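Section 4: Setting up a wardrobe list in Bitstead

By now you should have Bitstead installed and an empty home inventory open. I started mine in August with the wardrobe — clothes are easy to pick up, and you can practise on something that doesn't matter much.

1. Open the Lists tab and press New. Give the list a short name. Mine is just "Clothes", and I've never needed anything cleverer.

2. Choose Simple as the list type. The Detailed type asks for serial numbers and warranty dates, which is great for a boiler and daft for a jumper!

3. Add your first item. Type a name, pick a room, then press Save before you do anything else.

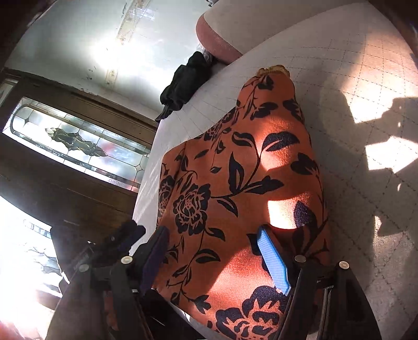 4. Fill in the Notes box if you want to. I put the wash temperature in mine (40 for most things) and where I bought it, if I can still remember.

Note: Bitstead searches the Notes box as well as the name, so use words you'd really type. I once filed a scarf under "accessory, misc" and didn't find it again for weeks.

5. Repeat for the rest of the drawer. Do one drawer at a time and stop for tea in between.

Caution: don't rename a room while an item is still open. The item loses its room and lands in Unsorted, and you have to drag it back by hand.

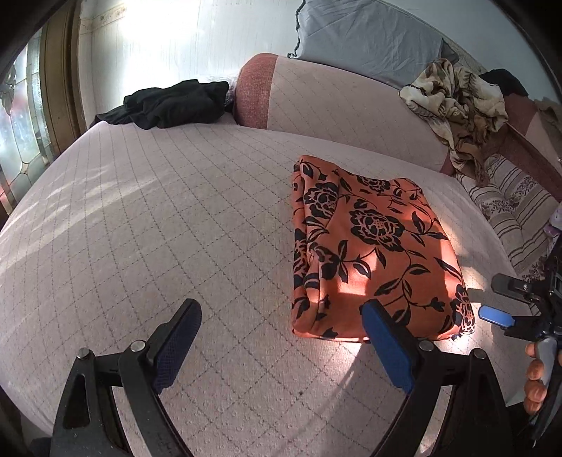 6. When the drawer's finished, press Check. Anything with a missing room shows up in red. Tap it, pick the room and press Save again.

7. Make a backup. Go to Settings, then Copies, and choose a folder that isn't on the same machine. I keep 4 copies and let the oldest one drop off — you can set that number on the same page.

Note: if you're moving over from Ernumon, export your old list as plain text first. My own file had 3,131 lines and came across in one go, though the accented letters needed fixing afterwards.

Sharing a list with the rest of the house is in Section 5.

Last updated Dec 7, 2024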